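Hoodies: fold or hang?
Laundry and Linen board

fradeside
Posted April 4, 2026
I have 2 drawers and 9 hoodies. Folded, they take up a whole drawer and the hoods make the pile lean. Hanging them stretches the shoulders. What does everyone do?

Odeck_K
Fold. Lay it face down, arms in, hood down over the back, then in half. Grey cotton one, before folding:
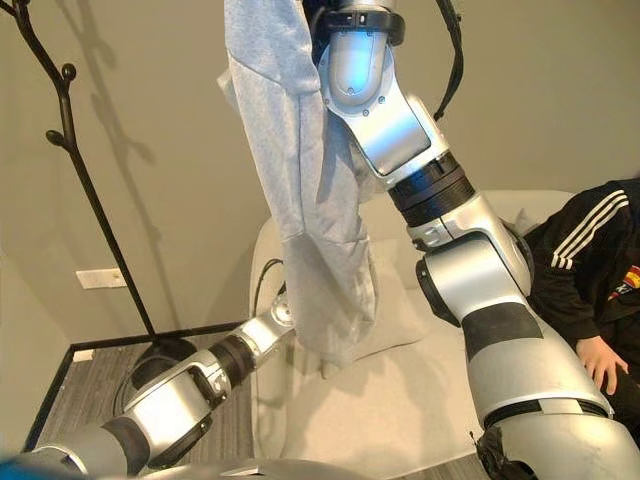
Heather grey hoodie, cream armchair behind.

billow100
Disagree. Mine have hung on wide hangers since January and the shoulders are fine - it's thin wire ones that do the damage.

Odeck_K
Depends on the weight. My heavy ones sagged on wide hangers too.

fradeside
Will fold the heavy ones and hang the rest. Do you roll the hood or leave it flat?

Odeck_K
Flat.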